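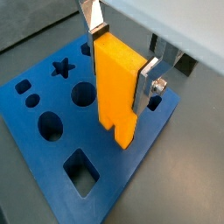 Stostham Library District
Board of Trustees
Minutes of the Regular Meeting, Monday, January 15, 2024

The meeting was called to order at 7 p.m. in the Robichaud Room. Decha Meesuk presided. A quorum was present. The minutes of the previous meeting were approved as submitted.

1. Branch hours
The Director presented the proposed spring schedule. The Robichaud branch would open on Saturday mornings and close one hour earlier on Thursdays. Trustees asked that notices be posted at both entrances before the change takes effect. Motion to adopt the schedule carried, with one abstention.

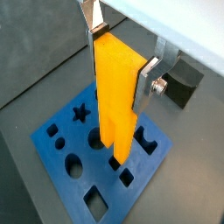
The Director added that the Thursday change would not affect the evening reading group, which will move to the main building.

2. Toy and puzzle lending
The Director reported 31 new family registrations and 22 items overdue. The Board reviewed the draft loan policy, which sets a limit of two items per family.

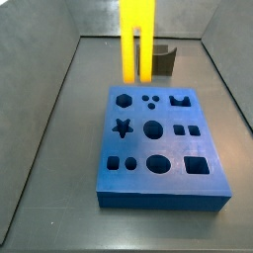 Catalog entries for the toy collection were discussed at length. The present entries give only a title and a shelf number. It was agreed that each entry should state color and type, so that a blue shape-sorting tray, for instance, can be found under either term. Staff will return with revised wording.

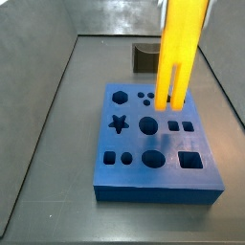
Shape-sorting block, blue, with recessed holes of various shapes.

3. Catalog software
The Vustance contract expires this spring. A quote from Clamov has been received and will be circulated. No action taken.

4. Public comment
One resident asked for more large-print titles. Referred to staff.

The meeting was adjourned at 8:22 p.m.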